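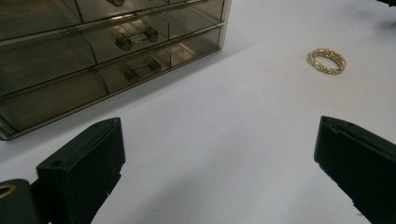

Rarkel: progress report to the Plesport fund
24th February

Summary for those who read only the summary: the planner works, the perception mostly works, and the schedule we gave you in August was written by optimists. We are 6 weeks behind it. The money is behaving better than the calendar.

What we said we would do

Under the current award we promised software that learns to put small items away in drawers from demonstrations made with hand-held grippers. That meant a recording tool, a cleaning step, a trained policy and a planner to stop the policy doing anything regrettable. All four now exist. They are on speaking terms, though not yet close friends.

Recording and cleaning

We have recorded 1,790 demonstrations and kept 1,239 of them after cleaning. The rest went for the usual reasons: lost tracking, clocks drifting apart between left and right, and a spell when the recorder saved everything perfectly except the finger opening. Haruna Sakai has rewritten the time alignment from scratch. It now checks itself at the start of each recording and refuses to go on if the streams disagree, which has made it unpopular and very useful.

The replay viewer, which we listed in the proposal as a minor item, has eaten more time than the planner. I would still do it again. Before it, a bad recording was found after a night of training. Now it is found over a cup of tea.

Perception

Shiny and see-through things remain our chief enemy. Smoky plastic drawers give depth estimates that change their mind from one moment to the next, and a gold ring on a pale surface is a very small target with a lot of glare. We have stopped asking for depth on the drawer fronts and now fit the handles from the colour images. Ring detection uses the close view from the gripper for the last part of the approach and the overhead view for everything before it.

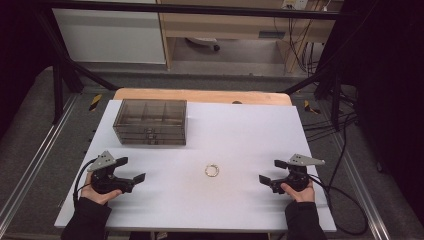
Tomomi Sekiguchi read a draft of this and objected that two views are only as good as the calibration between them, and that ours was last done properly in August. She would like it on record that a ring forgives an error of a millimetre or so and a drawer handle forgives rather more, so we have been judging our calibration by the easier job. She is right, and a weekly calibration check is now in the plan.

Planning and control

The planner takes the policy's suggested motion and trims whatever would bring the two grippers together or push through a drawer front. Early versions were so careful that they declined to move at all, a perfect safety record of a kind. The current one replans every 26 milliseconds and lets most motions through untouched. Two-handed drawer opening is still jerky at the point where one side holds and the other pulls.

Next period

Finish the calibration check. Smooth the handover between holding and pulling. Retrain on the cleaned set with the new alignment, then run the drawer test in full with someone outside the team keeping score. Oderum have asked for the replay viewer, and we would like your agreement to release it before the rest of the code.

We are not asking for more money. We are asking to move the final review back by the same 6 weeks, and would be glad of an answer before we book the room.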